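Closow Clip-On Reading Light: Review After a Month of Use

I bought the Closow clip-on light in November to replace an older lamp that had started to flicker. I read in bed most nights, usually from 10 p.m. until I can't keep my eyes open, and I wanted something that would not light up the whole room. It cost $30, which is more than most clip lights but less than the Claritum model I looked at first.

The Closow has a padded clip, a bendable neck and a flat head with two strips of LEDs. There is one button. A short press changes the brightness and a long press changes the color from white to amber. I use amber on the lowest setting nearly all the time. On white it is bright enough for small print, but I find it harsh late at night.

The clip is the best part. It opens wide enough for a hardcover and it doesn't leave a dent in a paperback cover, even after several hours. On thin paperbacks it can pull the back cover down a little, so I clip it to the cover and the last few pages together.
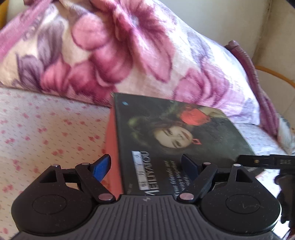

A thick book and a flowered pillow.

The neck holds its position well. I had to bend it a bit further than I wanted the first few times, and then it settled. With large books the light falls off toward the bottom of the far page. Tilting the head fixes most of that – you lose a little at the top instead.

Battery life is good. I charged it when it arrived and got just over two weeks out of it on the low amber setting. Charging is by USB-C, but the cable in the box is very short and I ended up using the one from my phone. The charge indicator is a single red dot that turns off when the battery is full.

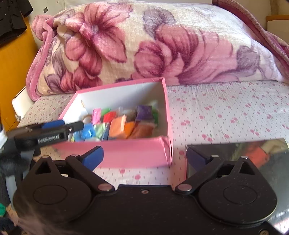

I have two complaints. The button is on the underside of the head, so it is easy to press by accident when moving the light from one page to the other. And there is no memory, so it always comes on at full white. If someone is asleep next to you, cover the head with your hand before you switch it on.

Compared with the Grabowska light I had before, the Closow is heavier but much steadier. The Grabowska cost less and had a better button. I would still pick the Closow for hardcovers. For travel I would look for something smaller that folds flat.

Rating: 4 out of 5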